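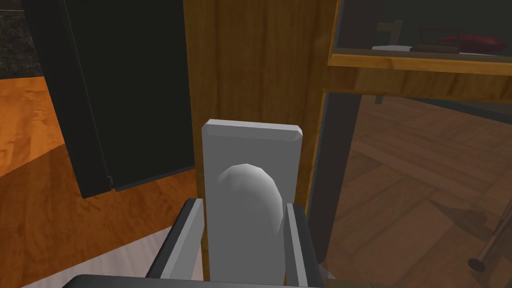 Progress report to the Odine Fund: helper robots at Amcombe House, second period

Door opening has taken up more of our time than anything else in this period, and I would like to begin there, as it is the part of the work our care staff ask me about most. When we wrote our application we put it down as one small line under "getting around the building," and I am a little embarrassed by that now. A person coming down a corridor with a linen cart opens a door with a hip or an elbow and never gives it a thought. For the robot it is a job in itself, and we have been working it through in simulation before anything rolls down a real corridor with residents in it. The practice door has a gray plate with a rounded knob standing out from the middle, and the robot has to bring one finger up on each side of it before it can even think about closing its grip. We picked a plain fitting like this on purpose, so that the staff who come to watch can follow what is being tried.

As you may remember, the grant covers one helper robot for the laundry and supply rounds at Amcombe House, along with the training that goes with it. The purpose was to take some of the walking out of the aides' shifts. Our own tally before the project began was roughly 700 cart trips a month between the basement store and the resident floors, and most of them fall in the early morning, when people are also needed for washing, dressing and breakfast.

What we have done since the last report

The simulation work is now run by our small team at Unine, with one of our aides sitting in on each session. I can't say enough good things about this arrangement. The engineers know the arm and the software, of course, but the aides know that a door is often half blocked by a walker, or that Mrs. So-and-so's chair is always just inside. Several of the practice rooms have been rearranged on their advice, and they are fuller and messier than they used to be.

We also spent a good deal of time on close approaches, the last little stretch before the fingers touch anything. At that point the gripper's own view may hold little more than its two open fingers and one big dark surface, with hardly any detail to go by. A person would simply feel their way. We have been teaching the robot to slow down there, and to back off and start over if it is unsure — the aides were very firm about the backing off, and I think they were right. 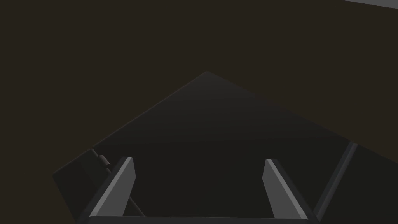

What it changes for the staff

Shadi Ghanem, our lead aide on the day shift, has collected comments from her colleagues all through this period, and she has let me read the whole notebook. The early pages are mostly worry. Would hours be cut? Who gets the blame if a cart ends up in the wrong place? We have put in writing that no hours will be reduced during the grant, and that the robot's errors are logged as the robot's errors, and the tone of the notebook softened a good bit after that.

The later pages are more practical, and to my mind more interesting. Two of the night aides pointed out that the supply walk is the only quiet part of their shift, and they would be sorry to lose it altogether. I had not considered that at all! We have agreed that the night rounds will stay with people for now, and that the robot will begin with the 6 a.m. linen run.

So far 14 members of staff have finished the introductory training, which takes an afternoon and covers starting, stopping and moving the robot by hand. Shadi has asked for a shorter refresher as well, and we are writing one with her.

Where the door work stands

In our March round of practice runs the robot opened the door and got clear of it in 79 percent of attempts. That is a real step up for us, though it is well short of what I would accept in a hallway with residents. Most of the failures came down to lining up with the plate. The fingers need to be open on either side of it, with the knob between them, and a small error in the angle at that stage grows into a large one once the door begins to swing.
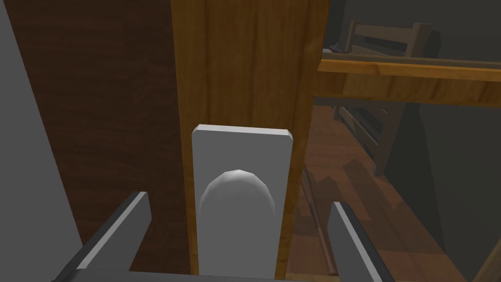
Plans for the next period

We will repeat the practice runs with different door weights and dimmer lighting, and then move to the unused wing at Sauerland, our sister house, where the doors are real but there are no residents to disturb. An aide will be present for every run there, with paid time set aside for it.

We have spent 40 percent of the budget to date. The Sauerland trials will draw more heavily on staff time than we first planned, and I would like to move part of the equipment line over to cover it. A revised table is on its way to you separately, and I would be grateful for your answer before we draw up the aides' schedules.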